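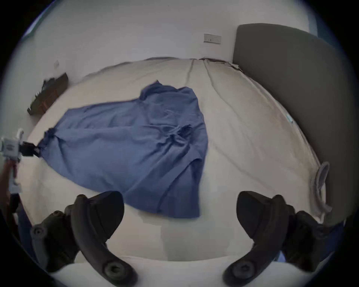

How to Fold a Long-Sleeved Top So It Stays Folded

Everyone owns a drawer that was tidy once. Mine came with the flat in Gincombe, a deep, sulky thing with a bad runner, and for years I fed it long-sleeved tops rolled up like old newspapers. The method below is the one that finally got it to close. Start on a bed, because a table is never wide enough for sleeves and the floor has opinions about clean laundry. Spread the garment out loosely on the sheet, the way the blue one is, and don't fret about the creases yet. A bunched collar is normal at this stage. Collars are like that.

Step 1. Find the corners

Pick up the two corners you mean to fold from and ignore everything else. If you grab a sleeve by mistake, put it down and start over. I once followed a sleeve halfway around a sweater before I noticed.

Step 2. Stretch

Lift both corners and pull them apart until the top edge runs fairly straight. The middle will sag. Let it. Give it one firm shake, then lower it to the bed with the bottom edge landing first, so the rest settles on top of it. 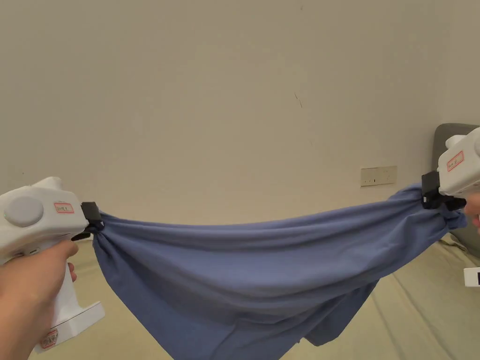

Top edge fairly taut, the rest free to droop.

Knits forgive a heavy hand more than you would think, but a thin one will grow a little ear at each corner if you haul on it. Smooth those down with your thumb.

Step 3. Sleeves in

Fold one side toward the middle and lay the sleeve straight down along it. Do the other side to match. The sleeves should stop short of the hem. If they don't, turn the cuffs back up and say nothing.

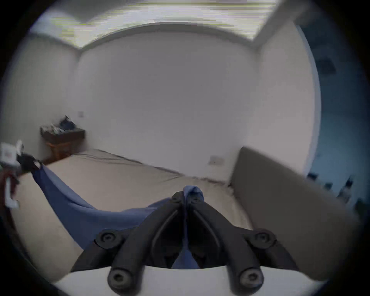 Step 4. Bottom up

Bring the hem to the collar, then fold once more. You want a flat packet that can stand on its edge for as long as it takes you to open the drawer. If it slumps, you have trapped a lump in there somewhere, and it's nearly always the sleeve.

Step 5. File it

Stand the packets in a row, fold side up. Leave one gap the width of your hand, or you will be prying them out with a ruler by October.

My drawer holds 30 this way. I have no good explanation for owning 30.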